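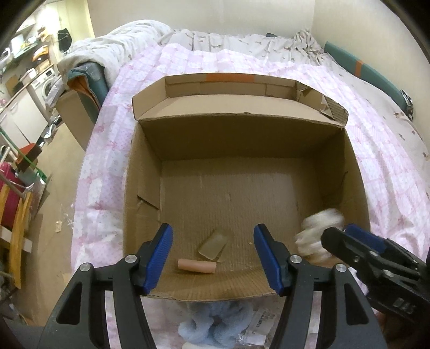 April, after lunch. Back on the tension problem with the Kadetti, and I think I finally have hold of the right end of it! Short version for anyone picking up this notebook cold: the machine makes a beautiful stitch going left to right, and then on any curve that swings back toward me the bobbin thread pops up to the top in little dots. On a busy patchwork you'd get away with it for months. Something like the pink, lavender and white quilt with the bows and dots printed all over it would swallow a bad stitch whole, and I'd guess half of what we've sent out this winter has a few pokies hiding in the print. On the Udano order there's nowhere to hide. It's solid navy on the front, solid cream on the back, cream thread in the bobbin. Every single dot shows. Ugh.

So. What I did this morning.

Cleaned first. Took the needle plate off, brushed out the hook, got a wad of gray felt out from behind the race that had clearly been living there a while. One drop of oil. Ran it dry for a minute with no thread, wiped, threaded up again. No change whatsoever in the stitch, but it sounds nicer.

Then needle. Old one out, new one in, same size. Ran a sheet of loops on a scrap sandwich (navy, the thin cotton batting, cream). Slightly better on the small loops, the same on the big ones. I'm leaving the new needle in anyway.

Then top tension, which is where I lost most of the morning. I wrote the dial setting next to each line of loops in chalk and then rubbed half the chalk off with my sleeve, so the first set is useless and I did it over with a laundry pen. Top tension lower: pokies go away on the front, and the back turns into a railroad track, navy thread lying flat with cream loops over it. Top tension higher: pokies everywhere. In between there's a spot where both sides look fine on straight lines and the curves are still bad. That's the bit that made me stop fiddling with the dial. If straight lines are balanced and curves aren't, I don't see how more dial is going to help.

Which brings me to the bobbins. We have two kinds in the drawer, all mixed up: the ones that came with the machine and the bag we bought from Pylypenko when we ran out. They look the same. They drop into the case the same. But I put one of each on the bench and spun them with a pencil through the middle, and the Pylypenko one wobbles. It's a very small wobble, and I had to get my eye down level with the table to be sure of it. When the case is full it sits still enough, and once it's half empty it starts to chatter and the thread comes off in little jerks. Went back over the scrap and the bad curves are nearly all toward the end of a bobbin. I can't believe I didn't look at that before.

Sorted the drawer. Original ones are now in the tin with the blue lid. The others are in a bag with NOT FOR LONGARM written on it, they're perfectly good for piecing on the small machine so please don't throw them out.

Next test, original bobbin, wound slow. I'd been winding at full speed because who has the patience, but the fast ones come out spongy, you can push your thumbnail right into the thread. Slow ones are firm all the way across. Checked the case with the drop test (hold the thread tail, let the case hang, give it a little bounce, it should slide down a bit and stop). It dropped straight to the table, so I gave the screw a tiny turn to the right, then another, until it behaved. Then I had to bring the top up to match.

Result: big swirls, small swirls, the back-toward-me curve that's been driving me crazy, all clean on the navy. The back has one spot I don't love where I changed direction too quickly, and that's my hands and not the machine. I sewed a second sheet to the very end of the bobbin to be sure. Still clean! I may have said something out loud.

Settings that worked, for the Udano sandwich only:
Top thread: navy Vadness, the cotton-wrapped one
Bobbin: cream Vadness, original bobbin, wound slow
Top dial: 53
Stitch regulator: on
Foot height: one click up from where we had it

The dial number means nothing on any other machine, or probably on this one after the next cleaning, so start there and sew a scrap. Don't just set it and go straight onto the quilt.

About the thread. I know there's a feeling that the Vadness is linty, and it is, you should have seen the felt I pulled out. But I tried the shiny polyester on the last scrap for comparison and it sits on top of the navy like fishing line. It's wrong for this quilt. I'd sooner brush out the hook at every bobbin change, so that's the rule until this order is finished. The brush is tied to the machine now with a piece of bias tape. Leave it tied, please.

Stitch counter stood at 1,061 at the end of the second sheet, if anyone wants to know where testing stopped and real sewing begins. I zeroed it before that second sheet. Haven't touched it since.

Later, still April, getting dark. Loaded the Udano top. Backing is on straight, I squared it twice. Leaders pinned every hand's width. Batting is floating, and I smoothed it from the middle out because last time I went from one side and chased a bubble all the way across. Basted down both edges as far as I could reach before the first roll.

I didn't start quilting. Wanted to badly, but the light over the left end of the frame flickers, and on navy I can't see my own line even when it's steady. Going to move the clamp lamp over from the cutting table.

To do before the first row:
New bulb, left end
Wind 7 bobbins, slow, all cream
Chalk the swirl path on the first border, because that corner turn is going to be tight
Ask Pylypenko whether they'll take back the unopened bag

Scraps from today are pinned to the corkboard with the settings written on them. The one with the coffee on it is the good one.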